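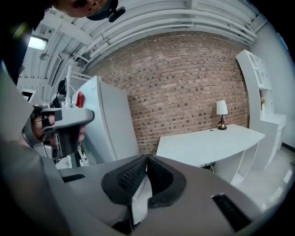

About us

I'm Florian Lebrun and I run Pliltotitz, a very small outfit that makes walking maps and puts on guided walks in and around Gitdale. If you've picked up one of the folded green maps at the library or the bakery, that was us (and if you've drawn on one and put it back, I've probably seen your notes, some of them are great).

I moved to Gitdale for a job that had nothing to do with the outdoors. I did the accounts for a flooring supplier and got the early bus home, and the bus went past the same bit of woodland every day. I must have looked at those trees for two years before I got off a stop early and went in. There's a pond in there! A proper one, with a stone edge and a little sluice at one end, and I'd been going right by it with my nose in my phone.

So I started drawing it. First the pond, then the path around it, then the old quarry track that comes out behind the school. I'm not a trained mapmaker and the first version had north in the wrong place. A neighbor asked for a copy anyway, then her sister did, and by the following spring I'd printed 100 of them on the cheapest paper I could find. They went soggy in the first rain.

These days the paper is better and there are 28 routes. The shortest goes from the bus station to the river and back, and you can do it in your lunch hour with time left for a sandwich. The longest is the Rey loop, which takes in the whole of Rey Common and the ridge above it, and I'd bring two sandwiches for that. Most of the others sit somewhere in between, and nearly all of them start and finish at a bus stop. That's a rule I'm stubborn about. I don't drive, plenty of people who come on the walks don't drive, and I don't see why you should need a car to go and look at a heron.
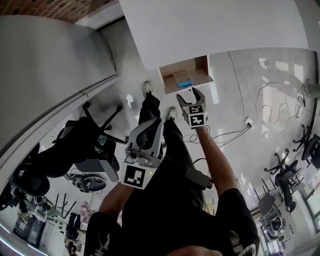

The guided walks started because people kept getting lost at the same stile. I offered to stand by it one morning in May and point, and ended up walking the rest of the way with everyone who came through. We now do walks most of the year, with a break in the dead of winter when the ridge path is all ice. They're slow. We stop a lot. Somebody always knows more about mosses or old drains than I do, and I'm very happy to shut up and listen to them.

The map for Furutus deserves its own mention. Furutus is the old nursery on the east side of town, where they used to grow bedding plants for half the county, and it sat locked up for years until the town took it on as a public park. It's still pretty wild in the middle. You can find the outlines of the glasshouses in the grass, and there's a row of fig trees against the back wall that must have been planted on purpose by someone with a lot of optimism about our weather. I spent a whole summer pacing it out, and with help from people who'd worked there, I got the names of the old growing sheds onto the map. One man brought me a notebook with 173 plant labels copied into it in pencil. I couldn't fit them all on, but they're printed on the back of the large version.

What else? We sell maps by mail and at the Gitdale market, and schools in town get theirs free. If you're a teacher, just write and tell me how many you need. I also do custom maps for anyone looking after a park or a patch of woods, although I'm slow at those too and I'd want to walk the place in at least two seasons before I drew anything.

If a path has moved, or a bridge is out, or I've spelled your lane wrong, please tell me. Corrections go straight into the next printing, and your name goes on the thank-you list if you'd like it there (64 names so far, in very small type). There's a contact form on the next page, or you can catch me at the market stall in the morning, before the bread runs out.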